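Shared Kitchens and Meal Habits in Student Housing
Project report, Department of Household Studies
Prepared by Ziad Nimri

1. Background

The Ekirberg residence was built with one shared kitchen on each floor. Residents store their own food, cook at separate times and are expected to leave the room clean for the next person. The housing office asked for a study of how residents use these kitchens and whether the present rules on storage and cleaning are suitable. This report covers the fall term, with the last visits made in December.

2. Method

A short survey was sent to all 1371 residents of Ekirberg and the neighboring Zurnunent building. Replies were received from 800. The survey asked how often residents cooked, with whom they ate, and which items they kept in their rooms. It was followed by group talks on two floors. Names were removed from the replies before they were sorted.

3. Tableware and storage

Residents were more willing to share pots and pans than cups and utensils. Many carried their own tableware back to their rooms after each meal. On floors where utensils were kept out in the open, residents reported fewer disputes about missing items, although they also reported more disputes about washing up.

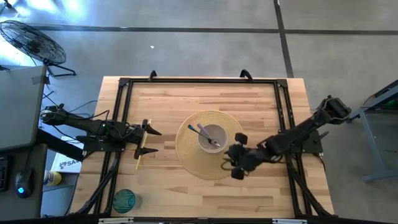
Figure 1. Utensils standing in a beige cup on a round woven placemat.

Closed cupboards were the most common cause of complaint. Labels fell off, and residents who moved out left items behind that could not be matched to an owner. The Mrema floor group suggested that each cupboard be emptied at the end of the term, and this proposal had wide support in the talks.

4. Surfaces and cleaning

The written rules state that work surfaces must be wiped after use but do not name a cleaning product. Residents used whatever was at hand. Wooden surfaces need more care than the rules allow for, as standing water and harsh cleaners can damage the finish. The Cudine floor group had written its own sheet on wood care and posted it by the sink.
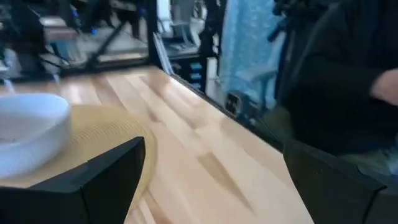
Figure 2. Light-colored butcher-block boards with grain streaks and knot-like marks.

5. Recommendations

The housing office should add a section on wood care to the kitchen rules. Cupboards should be emptied at the end of each term, with notice given in advance. Open storage for utensils should be tested on 3 floors before any wider change is made.

6. Limits of the study

Residents who seldom cook may have been less likely to answer. The talks were held in the evening, and those with late classes could not attend. Costs were outside the scope of this report and will be reviewed by the housing office in the spring term.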